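Last updated 2018-10-26 by Paweena Suksawat

# Udura Tool Library: questions about the small tool organizers

The organizers are the bright plastic trays with square compartments which you can borrow from our counter on Barkard Street. Many members ask the same things, so I have collected the answers on one page. If your question is missing, please write to us or ask at the counter.

## Borrowing

**Who can borrow an organizer?**

Every member with a paid card. You don't need to take a course first. For children under 16, a parent must sign the form.

**How long may I keep it?**

Two weeks. You can renew one time by phone or email if no other member has reserved the same organizer.

**Is there a deposit?**

Yes, 200 baht, paid in cash. You receive it back when the organizer is returned and checked. For the large electrical set the deposit is 800 baht, and this set has its own form.

**Can I borrow only one screwdriver from the organizer?**

I am sorry, no. The organizer goes out as a complete set. Single tools are on the wall behind the counter and you can borrow those separately.

**Can I reserve by telephone?**

Yes. Please give your card number and the colour of the organizer. Chalerm Phetsri answers the phone in the mornings and Jaruwan Rojanasak in the afternoons.

## What is inside

**Which tools are in a set?**

It depends on the set, and the list is on a card which you receive together with the organizer. The usual household set has screwdrivers in different lengths and pliers. Please compare the tools with the card before you leave the counter.

**Must every compartment have a tool in it?**

No. We like to leave a compartment free, so you have a place for the screws you take out during a repair. Please empty it before you bring the set back. We have a jar with 704 lost screws (Pichit Noiphan counted them one evening in October) and we would like the number to stay there.

**Why do you keep a stubby screwdriver in the set?**

It is for narrow places, for example under a sink or inside a cupboard, where a screwdriver of normal length can't turn. Members ask for this one more than for any other tool.

**Should the tools stand with the handle up or down?**

Handle up, if the tool is long enough to stand. Then you see the colour of the handle and nobody touches the tip when reaching in. Short tools may lie against the wall of the compartment, this is fine. Pliers can lie diagonally — they don't stand well on their own.

**May I put two tools in the same compartment?**

Yes, when they are small. Two small screwdrivers fit together without trouble. Please don't push three or four into one place, as they get caught on each other and the whole tray tips when you pull one out.

## Cleaning and returning

**How do I clean the organizer?**

Take out all the tools first. Wash the plastic with warm water and a little dish soap, and use an old toothbrush in the corners. Dry it with a cloth and leave it upside down for one hour. Don't use paint thinner on it. One of our older trays became grey and sticky from this.

**And the tools?**

Wipe them with a dry cloth. If the pliers are stiff, put one drop of light oil at the pivot and open and close them a few times. Grips should be free of oil, or they will slip in the hand.

**I have lost a tool. What should I do?**

Please tell us. It happens every month and we won't be angry. You can bring a similar tool or pay for a new one. The most expensive tool in the household set costs less than 1000 baht.

**A handle is cracked. Can I glue it?**

Please bring it back as it is. Hatem Belhaj looks at all the damaged tools and decides if they can be repaired.

**Can I return the set at the Menis branch?**

Yes, the Menis branch accepts organizers during opening hours. The Ongart branch can't accept them at the moment, as its storage room is being painted.

**How do you want the tools arranged when I return the set?**

We have no strict order. It is enough if all the tools are in the compartments and we can see each handle from above. 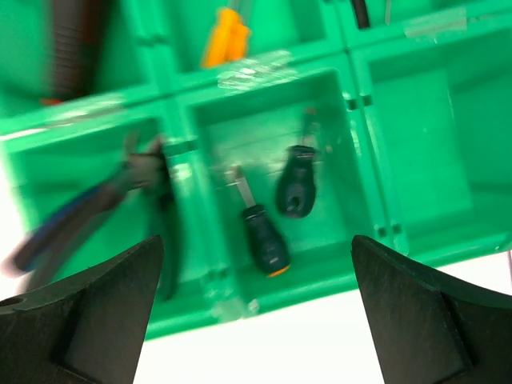
*Green organizer with two small screwdrivers in one compartment and pliers in the next.*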